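Keeping a sorting station honest: speaker notes

Slide 1. Hi everyone! I look after the Fareck station at our Jendside shop. One desk, one bin with two compartments, and wrist rigs that teach the arm how to sort paper clips from clamps. I love this little setup and I want you to leave with our upkeep routine.

Slide 2. Start of shift. Wipe the marker tiles with a dry cloth, then check each strap for play. If a strap slides, the tracking slides with it, and you'll spend your afternoon hunting a calibration fault that isn't there. (Tell the February story – 381 takes thrown out over one worn buckle!)

Slide 3. Cables. Look at both ends every morning. We swap the wrist cable after 2,000 takes, whether it looks tired or not. Ask the room what they do.

Slide 4. Calibration takes 11 minutes with the Brirno board. Do it after every strap change. Pause for questions, there are always some about lighting.

Slide 5. Resetting the desk. Tip the bin out, put the divider back upright, press the labels down again.

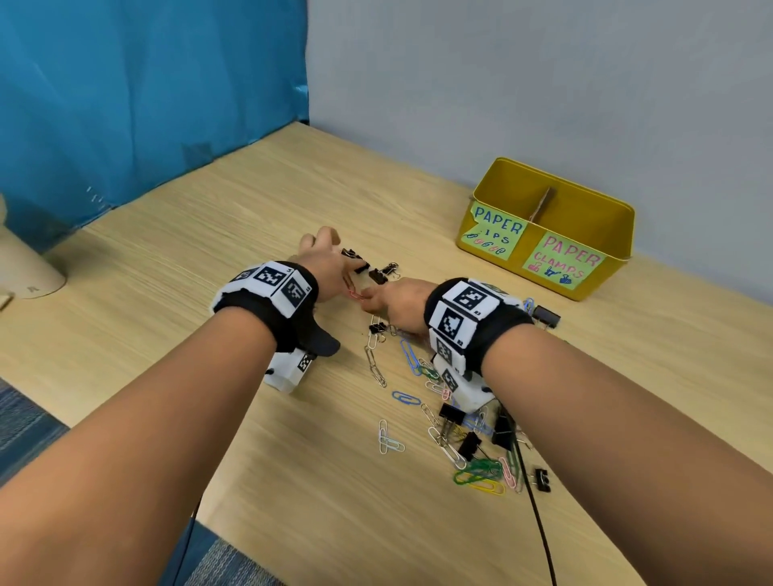
Linked clips are my favorite fault. The arm lifts one and the whole chain comes along – so we keep them in the mix on purpose. After 3,575 takes the gripper pads need changing anyway, and the Ibarra pads go on with two screws.

Slide 6. Spare parts list, then over to the demo table.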